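Suturing Basics, Week 4 Handout: Thread, Tails and Tidy Pads

Okay, last week was a lot of fun and a little bit of a mess, so I'm putting my notes in one place this time. Read them before you come in. I talk fast in lab and I know it (Suryani Ngau has been telling me so for years).

We're staying on the simple interrupted stitch and the instrument tie. I know some of you want to get to running stitches! We'll get there in week six. For now I want ten stitches in a row that all look like cousins.

What to bring
Your practice pad, your needle driver, your forceps, scissors, and the black thread from your kit. If you bought the Derkero pad, it's a bit stiffer than the ones in the lab drawer, so expect to push harder on the needle. Both are fine. Kits are in room 77, and you sign them out with Adi Ismail before the session, please, and not halfway through it.

The bite
Go in at ninety degrees. I'll say it again in lab and you'll roll your eyes, but when I walk around, half the needles are going in at a slant. Turn your wrist and let the curve of the needle do the work. Come out the same distance from the edge as you went in. If one side is deeper than the other, the edges won't sit level and you'll feel a little step when you run a finger over it.

Thread length
Black shows up really well on a pale pad, so that's what we practice with. Start with a piece about as long as your forearm. Longer feels like a bargain (fewer restarts!) but it snags on everything, and you end up pulling a yard of it through each bite. Sulastri Gunawan went through her whole kit spool in the first month, up to 200 stitches by her own log, and her advice was to cut shorter and restart more. I agree with her.

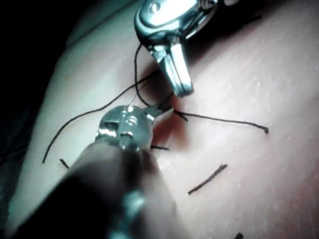

Loose thread management is where most of you lose time. You throw the first loop, the long end wanders off across the pad, and by the second throw you're hunting for which end is which. Look at how the black strand sweeps over the pad there, with another bit looping down toward the lower jaws and a tail heading off to the right. That's three stretches of thread to keep straight in your head, and you should be able to point to any one of them before you pull. Same goes for the snipped ends lying on the pad. Sweep yours off before you start the next stitch! A cut piece and a live tail are the same black, and I've watched people grab the wrong one and tug very hopefully.

Tying
First throw, two wraps. Second throw, one wrap, opposite direction. Third throw, one wrap, back the first way. Lay each one flat. Keep the short tail short, maybe an inch, so it comes through the loop without a fight. Snug is enough. If the pad puckers, you've pulled too hard.

For next time
Ten interrupted stitches in one straight line, tails trimmed to match. Leave the pad in the tray with your name on it. Rohani Ginting is checking them with me and she's pickier about spacing than I am, so use a ruler if you need one.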